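Pulis Lab Course: Mobile Manipulation Project
Handout 4: Clothing Rack Task

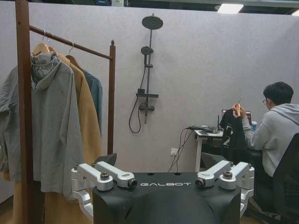 Your group has the Galbot for one block per week until the end of term. Bookings are made on the Ristada page and close at noon the day before. If you miss a booking, the slot goes to the next group on the list.

The task is to take one garment on its hanger from the rack and place it back on the rail. We start with hanging clothes and leave folding for February. Cloth moves when you touch it, and a grasp on a sleeve or hood usually pulls the hanger sideways. Aim for the hanger first.

Before you run anything

Read sections 2 and 3 of the Clullenik safety notes. One person holds the stop button and does nothing else. Keep chairs and bags out of the reach of both arms.

Recording

Each group records 21 runs by remote control. Save every run, including the failed ones, and write one line on what went wrong. Last year's class ended with 153 usable runs, and most of the rejected ones had no notes.

Start each run with the arms in the rest position. Change the order of the garments between runs. Coats that overlap are harder to tell apart from the wrist camera, so include some of those. Keep the gripper speed at the default for the first 9 runs. After that you may change it, but write down the setting.

Grading

The project is worth 100 points: 40 for the recordings and notes, 40 for the report, 20 for the demo. A failed demo can still get full points if the report explains the failure.

Reading: Hosseinzadeh course pack, chapter on grasping soft objects. Skip the part on suction cups.

Reports are due July 31, 2022. Upload one PDF per group.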